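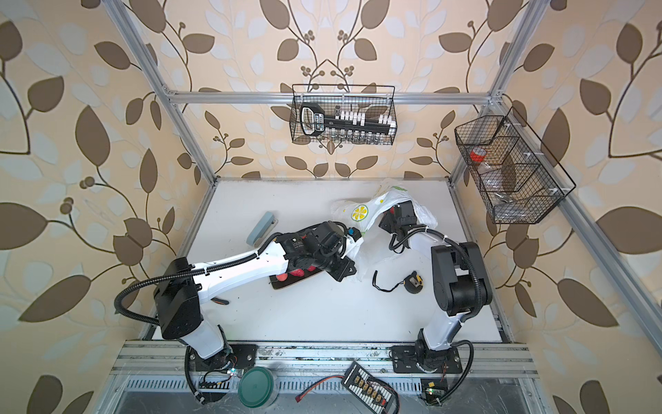
Software / Two-arm control
Tue 1 August
By Melquiades Carrillo

Takow 9 is our control and planning package for two-arm benches. It runs both arms from a single planner, so the left and right sides share one clock, one collision model and one task list. It is written for small labs and workshops that already have the hardware and want to spend their time on the job at hand.

What it does

The planner treats the two arms as one system. When one gripper is holding something and the other is close by, Takow plans the pair of moves together and slows whichever arm has the shorter path. You can switch this off and run the arms separately, but we don't suggest it on a shared tabletop.

Soft items get their own handling. Plastic bags, cloth and loose cable change shape as they are picked up, and a fixed model of them is no use after the first second. Takow keeps a rough outline instead and updates it from the camera after every move. If the outline covers part of an arm, the planner remembers where the arm is from its joint readings and carries on.

Other objects on the bench can be marked as keep-clear, movable or ignore. Keep-clear is the default. A chopping board with fruit on it would normally be left that way until a task calls for it.

Tooling

Meredith, the task editor, comes with every licence. Tasks are built as steps with a start check and an end check, and each run is saved with joint positions, gripper force and video on the same timeline. You can scrub back through a failed grasp and change the step from the same window. Runs can be exported as plain files - there is no locked format.

Requirements

One Linux computer with a recent graphics card
At least one fixed camera with a view of the whole work area
Two arms with position feedback at 60 Hz or better
Wired network between arms and computer

Limits

The planner handles up to 300 steps in a task. Transparent objects are still hard for the camera side and may need to be marked by hand. Moving the camera means doing the calibration again.

Licensing

Sold per bench by Zosel, with updates for the first year. The next release is due in October and adds support for a second fixed camera. Existing licence holders will get it at no charge. Order code 188.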